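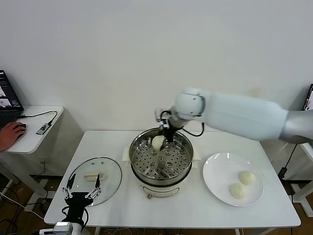
Steamer bench, bun reheat trials
02/12/2023

Setup as on the last sheet. Electric pot in the middle of the white table, lid to the left, plate to the right. Steel basket seated on the base, perforated tray flat in the bottom. Buns are the plain Wustamlow ones, frozen, no paper underneath.

Loading order: back of the tray first, then forward. Starting at the front means reaching over buns already in place, and the sleeve of the glove drags on them. Leave a finger's width between buns. They swell, and two that touch will tear at the skin when separated.

Water: 30 ml over the Lukberg chart value. The chart assumes the lid goes on at once and we are slower than that. Descale before the next run - there is a gray ring on the heating plate again.

Run A, 20 min from switch-on. Centers hot, skins slightly tacky on the underside where they sat over the raised parts of the tray. Mean weight out 174 g per pair, against 166 g in. Most of the gain is surface water and goes within a few minutes on the rack.

Run B, same time, lid cracked for the last part. Undersides better, tops a little dull. No weights, scale was in use.

Open points:
- Try the Brisstead liner, cut to leave the outer holes clear.
- Ye-ji Won wants the tray rotated a quarter turn between runs to see if the tacky spots follow it. Agreed, Monday.
- Lid drips when set down flat. Put a folded cloth under it.
- Jireš thermometer reads low at the top end. Do not use until checked.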